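Workshop > Tips > Robot Builds

Keeping Gloves and Cables in Order on a Two-Arm Build

Posted by Eirlys Gough, Jun 9, 2019
40 comments | 1,792 shares

A few notes from our shared shop in Brorkport, where Orhun Baysal and I have been building a two-armed robot since February.

Buy gloves one size up. Tight ones pull at the fingertips and the hand won't close all the way. Turn them inside out and trim the loose threads before you put them on.

Leave slack at the wrist. Turn the joint as far as it goes both ways, then tie the cable down. We tied ours first and had to replace 2 of them.

Wipe the arm housings with a barely damp cloth. Skip the spray bottle — it gets into the joints.

Practice with soft things. Groceries are good for this. Start with a bag of rice or dried beans, then move up to produce once the grip is set low enough.

Set the basket on the floor and put the handle where you want it before you start a run.
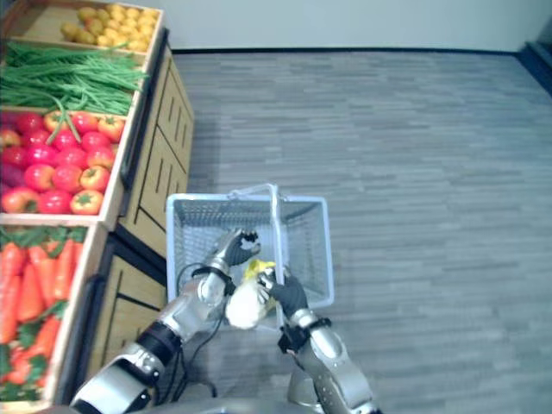 Write down the grip setting for each item on masking tape and stick it inside the shop cabinet. Ours has gone through three rolls. Orhun keeps the same numbers in a notebook, and the two don't always match, so go by the tape.

Charge overnight on a bare floor, away from sawdust.

Recent tips
Sorting Small Screws
Quieting a Shop Vac
Labeling Power Supplies
Fixing a Sticky Drawer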